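FOR IMMEDIATE RELEASE
12/22/24

Sepúlveda Opens Enrollment for Evening Bookkeeping Course for Small Shop Owners

Sepúlveda, a training company for independent retailers, has opened enrollment for its evening bookkeeping course. The course is meant for people who run a small shop and keep their own records, whether on paper, in a spreadsheet or in a folder of receipts that gets sorted out once a year.

Classes are held at the company's training office in the Susano building. The course runs for 4 weeks, with 3 evening sessions each week. Students do not need any background in accounting. They should bring their own sales records from the past month, and names and account numbers can be blacked out before class.

"Most of the people who call us are good at what they sell and behind on their books," said Estela Toledo, director of courses at Sepúlveda. "They know what came in this week. They usually can't tell you what they owe the supplier at the end of the month. We start there."

The first week covers daily sales, cash counts and how to match a bank statement to a register tape. The second week deals with supplier invoices and payment terms. Payroll for part-time staff is covered in the third week, and the last week is set aside for inventory and year-end totals. Students leave with a set of monthly forms filled in with their own numbers. 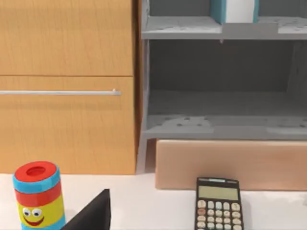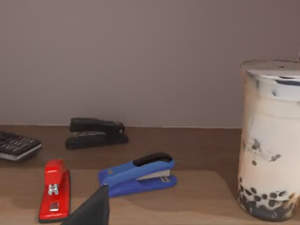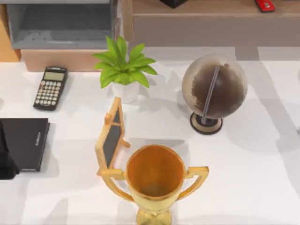
Sepúlveda taught the course for the first time last winter under the name Tiltov. The name has been dropped and the material has been rewritten. The section on sales tax is longer, and the session on business loans has been taken out after students said they would sooner spend the time on inventory. A separate loan workshop may be offered later.

The course workbook was written by Joaquín Riquelme, who ran a hardware store before he began teaching. It follows one made-up shop through a full year, including a month when a delivery is billed twice and a month when the register comes up short.

"I put in the mistakes I made myself," Riquelme said. "The double billing took me most of a summer to find. If you check invoices against delivery slips every time, you catch it the same day."

Sepúlveda has printed 2000 copies of the workbook. Enrolled students receive one at the first session. Remaining copies will be sold at the front desk to shop owners who cannot attend in the evening. Exercises can be done by hand or in Vurik, the company's own spreadsheet template, which is included with enrollment. Vurik does not file taxes and does not connect to bank accounts.

Students who miss a session can make it up with the next group at no added charge. Two people from the same shop may share one enrollment if they use the same set of books.

Enrollment is handled by phone or in person at the front desk. Callers should ask for extension 2427 and have the name of their business ready.

Media contact:
Estela Toledo
Director of Courses, Sepúlveda
Extension 2427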